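Kitchen & Bathroom Worktops > Solid Surface > Curved Ranges
Sep 23, 2023 - by Silvia Šimko

Zametti Curved Worktop, Gloss White

Every worktop brochure says the same thing: seamless, hygienic, easy to live with. I have sold worktops long enough to flinch at the last one. So this page is the Zametti Curved in gloss white as we find it in the shop and in customers' homes, and you can read the maker's leaflet afterwards if you want cheering up.

The Zametti is a cast acrylic sheet, bonded to a backing board and heated over a former to get the curve. It comes in one thickness, 30 mm at the visible edge. You will see other sellers describe it as "solid all through". It isn't. The acrylic is 18 mm and the rest is board, and there is nothing wrong with that as long as you are told before you cut into it.

Is the curve worth paying for? In a small room, sometimes. A rounded edge saves hips and gives you a bit more floor where people turn. In a big square kitchen I can't see the point of it, and I say so to people who come in with a picture torn out of a magazine. You pay for the bending, you pay for the template visit, and you lose storage underneath unless your cabinet maker is willing to follow the line. Most aren't, or they will at a price.
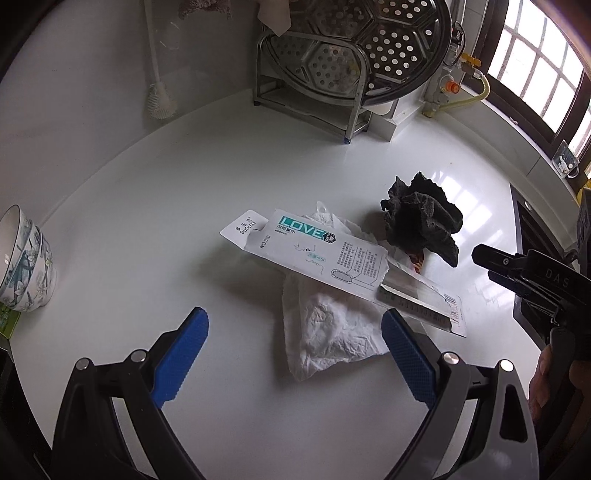 Gloss is the other thing to think hard about. White gloss looks very good on the day it goes in. After that it shows crumbs less than black does, smears more than matt does, and fine scratches from anyone who slides a mug with an unglazed foot. The leaflet says light scratches "polish out in moments". Kvido Holub fits most of our Zametti tops and his view is that a small patch takes the better part of an afternoon if you want it to match what's next to it. He uses the maker's own paste and a slow machine. The paste is dear. Kitchen cream cleaner will dull the shine and you won't get it back that way, whatever your neighbour says.

Heat: use a trivet. The claim that it stands up to hot pans is based on a test that leaves the pan on for a very short while, and I have never met anyone who cooks like that. Steam from a kettle is fine. A hair straightener left face down is not.

Stains are better news, I'll admit. Tea, beetroot and turmeric have all come off our shop sample with warm water and a soft cloth when caught the same day. Turmeric left overnight leaves a yellow ghost that fades over a week or two. Hair dye is a different matter. We don't take those back.

Joints
"Invisible joints" depends on who glues them. The sheet comes up to a fixed length, so on a long run there will be a joint somewhere, and on white you can find it if you get your nose down to the surface and know where to look. From standing height, with a good fitter, no. Ask where the joint will fall before you pay the deposit, and don't accept one over the dishwasher.

Walls and windows
A curved top has to meet a straight wall at some point, and that is where cheap jobs give themselves away. Very few walls are flat. We scribe the back edge to the plaster and finish with a thin bead of sealant - white, and the sort that doesn't go brown. If your top runs up to a window ledge, decide early whether the two are to be level. A small step between them looks like a mistake even when it was planned. Bars, blinds and handles need checking too, as the template visit doesn't cover them unless you ask.

The space underneath
People ask what to do with the awkward bit of floor that a curve leaves in a corner. The Plison corner unit is made to suit, with a carousel that the catalogue calls clever. I find it holds less than a plain shelf and squeaks. An open recess costs nothing, is easy to sweep, and takes a bin or a stool.

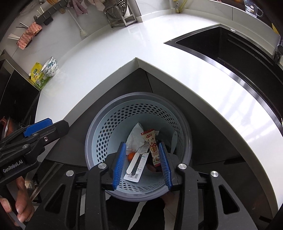 Open recess below a curved white top, used for a round bin.

If you do leave it open, ask for the underside to be sealed. The board is the weak part of the whole thing. Steam and mop water get at it from below, and once it swells the only cure is a new top. Sealing is an extra on the price list, and in my opinion it should be standard. I have told Zametti this more than once.

How it compares
Foley make a flat-edged acrylic top that is cheaper and, to my eye, a slightly better white, less blue in daylight. They don't do curves. Tirkis do curves in matt only, with a longer wait and a plainer guarantee that I would trust more. The Zametti guarantee runs to many years but leaves out scratches, heat, swelling and "changes in appearance", so you may wonder what remains. Cracks at a joint, mainly.

Price and delivery
From £851 per metre run for the curved section, supplied and templated. Straight sections are priced separately. Fitting is not included, and neither is taking the old top away. Allow 20 working days from template to delivery. Orders placed now will arrive in October. Samples are free, one per household, and I'd suggest you take yours home, leave it by the kettle and be rude to it before you ring us.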